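From: Imani Sorensen
To: neighbors list
Subject: Re: Water bill, again

Soledad Lindqvist wrote:
> Mine says 628 gallons a day. I live alone
> with a cat. Did anyone reach a human at
> Zendix?

Soledad, I did, after 43 minutes on hold. He told me to check my toilet flapper. I have checked it so often we're on first-name terms.

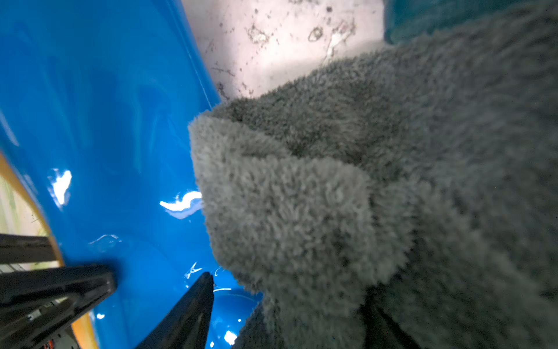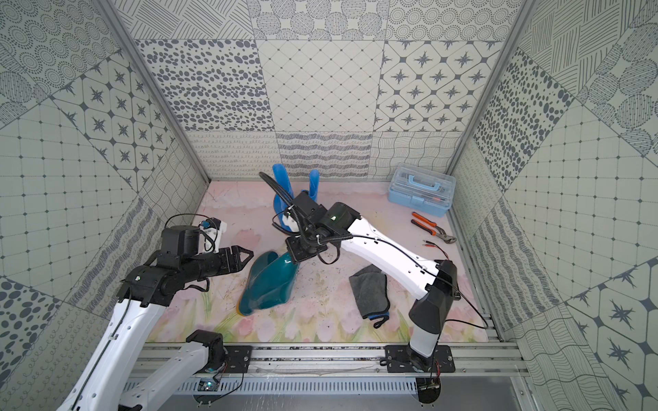 Ask them for the raw meter reading — the estimate is what goes on the bill unless you complain. My neighbor on Vander got 12 dollars back that way and framed the letter.

The form is on the second page of the June bill, in type meant for ants.

Imani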